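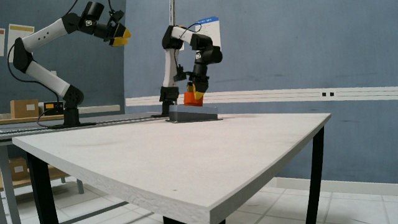 Temps de lecture : 1 minute

Visite chez Pinow, 04/06/2023

Un dimanche portes ouvertes, et déjà la file devant l'atelier ! Oriana Arancibia nous montre comment on apprend un geste au robot : elle le pilote à distance, manette en main, et la pince aux doigts jaunes amène une pièce orange au-dessus du bloc gris. Chaque essai est enregistré, puis on recommence – plus de 300 fois pour un seul geste.
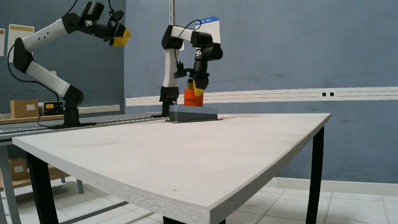
Ensuite, c'était à nous de piloter, quatre minutes chacun. J'ai raté mes deux premières descentes (trop vite, bien sûr), puis j'ai pris le coup et je ne voulais plus lâcher la manette ! Pascual Sosa, venu de Toledo, préfère guider le bras à la main – il sent mieux le mouvement. Prochaine visite en décembre, j'y retourne.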